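Bastum coloured blocks, red and green: review after one winter

I bought these blocks in February, and since then they were used almost every day, so I think I can now write something useful.

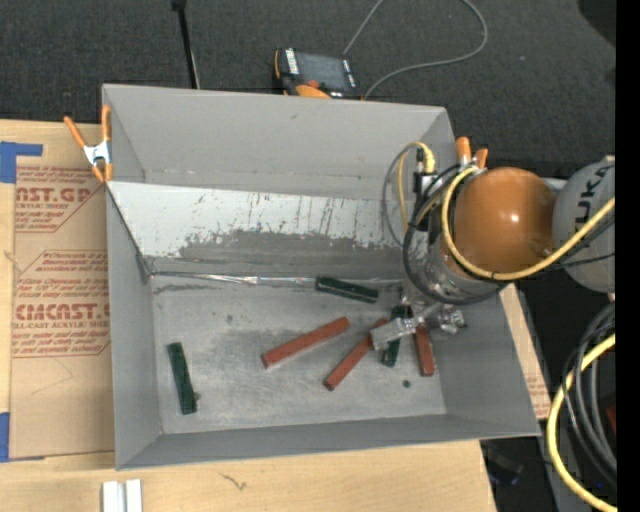 The set I have is the Bastum small set, two colours only, dark green and a brick red. I paid 67 zloty for it in the Rutkowska shop, and the delivery was free. There is also a bigger set for 126, with blue and yellow, but I did not need so many colours. We use the blocks for simple sorting and for laying out patterns, and for this two colours are enough.

First, the shape. They are plain rectangular blocks, without any holes or studs. I like this very much. My colleague Iwona Krajewska had before the blocks from Skesia, which have rounded edges, and they look nicer in the box, but it is difficult to stand them on the short end. With Bastum I can stand a block on the short end on a flat table and it stays. On a worn surface it is not always so. The bottom of our grey bin is quite scuffed, and there I prefer to lay them flat.

The colours are calm, not like sweets. In daylight the green and the red are easy to tell apart. In the evening, under a weak lamp, the green becomes very dark, and on a grey background I must look a second time. The red has no such problem. If somebody in your house does not see red and green well, please do not buy this pair, take the bigger set and use the blue and yellow from it.

About the finish I have mixed feelings. The red ones still look good to me. On the green ones I noticed small marks on the corners after three weeks. It does not disturb the work, but for this price I expected a little more. I wrote to the shop and Mr Cyprian Wilczyńska answered the same afternoon — very polite — and offered to exchange two pieces. I did not send them back in the end, the postage would cost me almost as much as new ones.

The box they come in is weak. The lid tore in the first week, and now everything lives in a cotton bag. If you keep blocks in a big open bin, as we often do, take one with high walls, otherwise they end up on the carpet and you find them with your foot.

Cleaning is easy. I wipe them with a damp cloth and leave them on a towel. I never put them in water, as the leaflet says not to do it. The leaflet, by the way, is very short and printed so small that I needed my second glasses.

Would I buy them again? Yes, but I would wait for a discount, and I would ask the shop for a set with a better box. For me it is four stars from five.

Good: the shape, the calm colours, fast answer from the shop.
Not so good: the box, the corners of the green ones, dark green in weak light.

Related reviews
Skesia rounded blocks, natural colour
Jonedside storage bag with drawstring
Bastum big set, four colours: is it worth 126?
Jonedside folding table, second look
Wooden puzzles under 153 zloty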